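Stitches, mostly other people's

14 Apr 2019

My mother tells people I sew for a living. She has been saying it since September and I've stopped correcting her, partly because the alternative is her describing what she thinks a surgical trainee does, over the fish counter, with gestures. And sewing is fair enough. A good half of what I fret about at the moment is needle, thread and whether the two sides of something line up.

I was bad at sewing the other kind. At school I made a cushion in the shape of a whale, and it came home as a cushion in the shape of a cushion. I did not enjoy being told that my stitches wandered. Twenty years later I am told that my stitches wander by Edith Henao, who says it more politely and then hands me the scissors so I can take them all out again.

So, stitches. I've been promising a post on them for ages, mainly to Keir Geddes, who reads this blog on the 206 and complains when it's about my kitchen.

The sort I spend most of my time on is the simple interrupted, the plainest stitch there is. In one side, out the other, tie it, cut it, move along and do another one that has nothing to do with the first. Each has its own knot and each minds its own business. If one of them goes, the rest stay put. A running stitch is faster and looks terribly accomplished, but it's a single thread all the way down, and if it gives way at one end you are in for a long evening. I like the interrupted for the same reason I like separate envelopes for the gas and the council tax.

It is slow, though. Every stitch is a whole little job with a start and a finish, and the finish is the part where you discover what you did at the start. Go in a bit shallow on the left and a bit deep on the right and the edges sit like a badly shut drawer. You can't argue with it. You can pull harder, which everyone tries, and which gives you a badly shut drawer with a pucker.

The needle is where it goes wrong for me. It's curved, and the whole trick is to let it travel along its own curve, and I have the sort of brain that wants to push it in a straight line, like a skewer into a jacket potato. You hold it too near the tip and there's nothing left to go through with. You hold it too near the thread and it swivels round to look at you. Somewhere past the middle is the place, and I can find that place every single time as long as it doesn't matter.

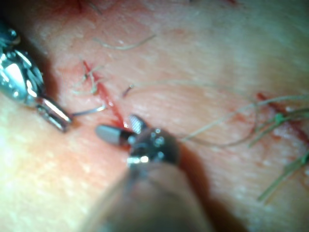 Hortensia Paucar has a rule for this, which is that you should decide where the needle is coming out before you let it go in. It sounds like something off a tea towel. I wrote it on the back page of my Kando notebook (squared paper, bought in bulk, a separate vice) and ignored it for a month. Then I watched her do a row without once going back for a second try, and I have been deciding where it comes out ever since, with mixed results. Deciding is free. The needle has its own plans.

Then there's the thread. I had never thought about thread as a thing with moods. Some of it lies flat and does as it's told. Some of it remembers the packet it came out of and springs back into that shape at the worst moment, so that you've got a loop lying across the exact spot you're trying to see. You tidy it away to the left and it comes back from the right. Leave too long a tail and you're fishing about among your own leftovers. Leave too short a one and it slips out of the knot, and you have made a hole and nothing else.

I've taken to keeping the long end off to one side and well out of it, as if it were a dog at a picnic.

Now the knot. There are people who can talk about knots for an hour and I have sat next to several of them. Dayana Ccori used to sail, and she has Views. What I can report is that the first throw is a promise, the second is the one that counts, and the third is for the nerves. Opposite directions each time, or it all lies crooked and slides. I know this. I have known it since before I was any good at toast. And yet there is a moment, if someone is talking to me, when my hands go the same way twice and I get a granny knot, and it sits there looking smug until somebody leans in and says "hm".

The other thing with the knot is how tight. Just touching, says Edith. The edges should meet, and that's all you're asking of them. Beginners strangle the thing, me included. It feels safer, in the way that shutting a suitcase by sitting on it feels like packing. I went through a phase of tying everything as if it had to hold a boat, and I got a row that looked like a Sunday joint.

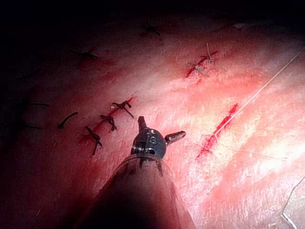
Spacing is where I can be smug myself. I'm decent at spacing. It must be all the years of putting fish fingers on a tray. You want them even, and you want the distance between one and the next to be much the same as the distance across, and then it looks calm. I find I can't do it by measuring. If I start thinking in millimetres it goes to pot, and I end up with four crammed together at one end and a great yawning gap at the other. I do it by eye, and I hum. Édgar Yupanqui has asked me to stop humming.

He has also asked me to stop starting at one end. There's a school of thought that says you put the first stitch in the middle, then halve what's left, then halve it again, and everything comes out matched. It's very sensible with a long cut, where if you begin at the top you can find when you get to the bottom that one side has more left over than the other. (Dressmakers know this. You've eased a sleeve in, you've been very pleased with yourself, and there's a little flap at the armpit that wasn't in the pattern.) On a short one I still start at the top and work down, because I like watching it close. It's the same pleasure as doing up a coat. I've been told that isn't a clinical reason.

The tails are a matter of house style. Too short and whoever takes them out will curse you. Too long and they catch on their neighbours and it all begins to look like something you'd find in the plughole. Everyone has a length they like and will defend it. Keir leaves his long and says he's being considerate. Hortensia's are all the same, every one, pointing the same way, and looking at them makes me want to go home and iron.

Mine splay. I've tried. They stick out at whatever angle they fancy, like the legs on a crane fly, and no amount of fussing makes them match. I now cut them and look away.

What I hadn't expected is how much of it is looking. I'd assumed it was all fingers. But most of a stitch happens in the second before it, when you're working out which way the edge is lying and whether that dark bit is shadow or something you need to deal with. Things shine when you'd prefer them not to. Your own instrument gets between you and the one place you need to see, and you have to learn to come at it from the side. I spent most of one morning in February peering round my own work like a man trying to see the telly past a standing uncle.

And it ruins you for ordinary life. I looked at the hem of a curtain in Stuto (the café by the station, decent soup, criminal flapjack) and thought, those bites are uneven. I said it out loud as well. I've turned cuffs inside out in shops. My sister had a button come off her coat at Easter lunch last year, and I offered to do it, and it took me forty minutes and the button is now the strongest part of the coat. She can't quite get it through the hole. She's been very nice about it.

I did buy practice things for home, for the record. A reel of the cheapest thread from Ospina on the high street and a box of 100 pins I didn't need and can't explain. I've sutured an orange, a flip-flop, the peel of several bananas and one chicken thigh that we then ate, with the stitches out, I should say, though Dayana will tell you otherwise. The banana is the best teacher of the lot. It forgives nothing and by Tuesday it shows you every place you pulled too hard. 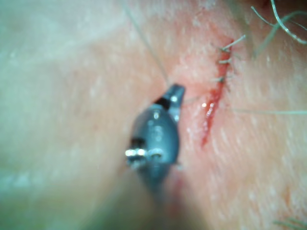
Three tied, and the lower end still to do.

I always want to stop around there, by the way. The first stitch has all the worry in it and the last has the end in sight, and in between there's a stretch where you're just a person doing the same small thing again, slightly bored and not allowed to be. That's where my hands start going the same way twice. Édgar's answer is to treat each one as the first. Mine is a biscuit afterwards, promised to myself in advance and by name.

Edith looked over the last lot I did, for what felt like most of a financial year, and said they'd stopped wandering. Then she said the fourth one was a touch tight. I knew about the fourth one. I'd been hoping it would blend in.

Next time, Keir, it's the kitchen again. The grouting needs discussing.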